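**Progress Report: Ostdale Adult Reading Program**
Submitted to the Piltell Fund, Jul 12, 2025

The grant supports evening reading classes for adults at the Tometti Branch Library. Classes opened in January with two groups, one for beginning readers and one for adults preparing to return to school. Enrollment stands at 55, and 17 of these learners joined from the waiting list after the spring break.

Attendance in the beginning group has been steady. The second group lost several learners in the spring when shift schedules changed at local employers. We moved its start time to 6:30 p.m., and attendance has improved.
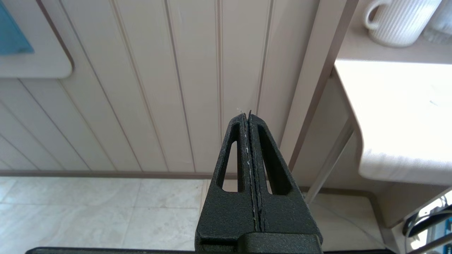 *Hauwa Babalola*

Spending is in line with the approved budget, with one exception. The printing line is overspent, as the workbooks we had planned to reuse could not be shared between groups. We request permission to move the unspent travel balance to printing. No additional funds are needed.

Tutor training was completed by 13 tutors under the direction of Getachew Seyoum. Two tutors have since left the area, and their learners have been placed with other tutors for the summer.

The reading assessment planned for the end of spring was delayed while the library replaced its heating system. It will now be given in the fall, and results will be included in the final report.

Questions about the budget request may be directed to Titilayo Adeyemi at the branch office.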